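Venow Portable Hearing Loop for Community Meetings

December | Product notes by the Ocampo Access Equipment desk

The Venow is a counter and small-room induction loop for tenant meetings, support groups and public hearings. It sends speech directly to hearing aids set to the telecoil position. Attendees without a telecoil can use a belt receiver, sold separately.

Coverage is one seated group of up to 12 people. The transmitter runs for 8 hours on a full charge and can operate from the wall adapter while charging. Total weight with the case is 75 ounces.

The microphone is a boundary type and should lie flat, at least three feet from the loop pad. Placing the two closer together causes feedback. Metal tables reduce the field – use a wooden or plastic surface where one is available.
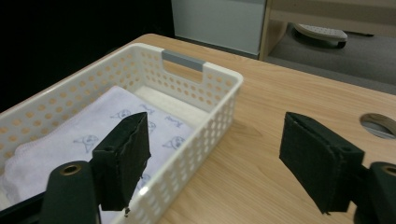 The pad connects by a single locking cable. Replacement cables are stocked, as are spare pads and the printed access sign. Firmware cannot be updated by the user.

Groups that need to cover a full hall should look at the Lullov fixed amplifier, rated for 900 square feet. It requires a perimeter wire and installation by a qualified technician.

Related items
Lullov Fixed Loop Amplifier
Citivov Belt Receiver with Headphones
Citivov Caption Display Stand
Venow Spare Loop Pad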